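Soaking and Finishing Thin Rice Noodles in a Small Saucepan

Applies to dried vermicelli and glass noodles sold in small bundles. The Kurek and Amora packs were both used for the timings below. One bundle serves one person.
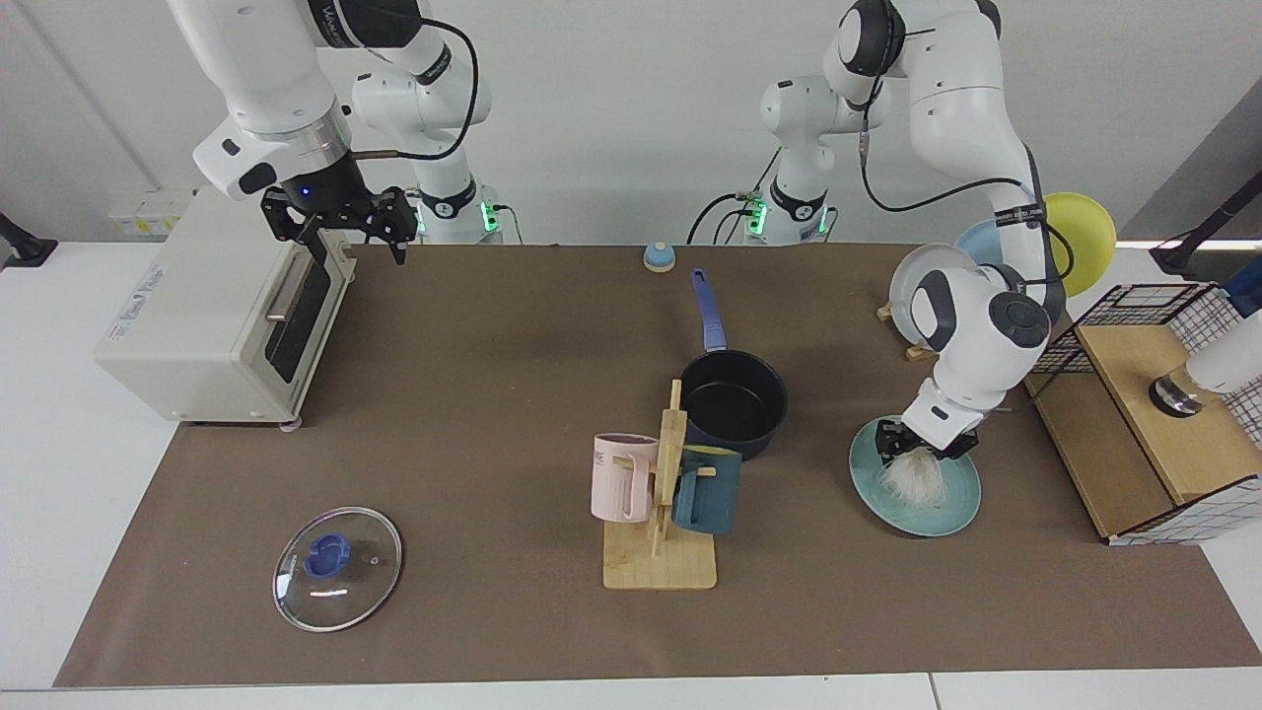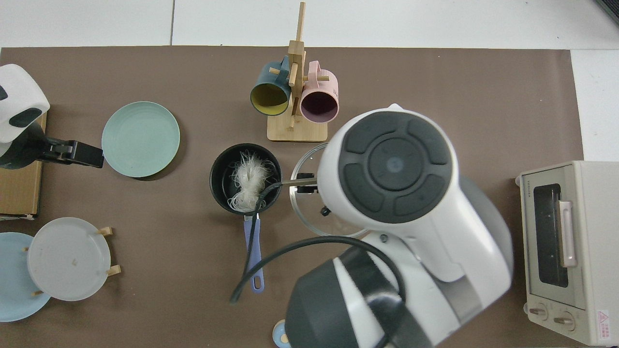 Clear the work surface and put down a mat before starting, as dried strands snap and scatter. Set out a plate, a saucepan and the lid. Portion the dry noodles on a flat plate, where loose strands are easy to gather back into the bundle. The pan should be small, like the black one with the long handle, so that a single bundle lies in it without being broken up. Turn the handle away from the path of anything carried across the table.

1. Boil 17 fl oz of water in a kettle.
2. Place the dry bundle in the pan. Do not cut it.
3. Pour in the water until the noodles are covered.
4. Put the lid on and leave for 4 minutes. Glass noodles need 6.
5. Lift the lid by the knob, tilting it away from you. Separate the strands with a fork.
6. Drain and rinse under cold water for 10 seconds.

If the noodles are going into a hot broth, stop the soak one minute early and skip the rinse. Drained noodles keep until Friday if cooked on Wednesday, covered, in the refrigerator.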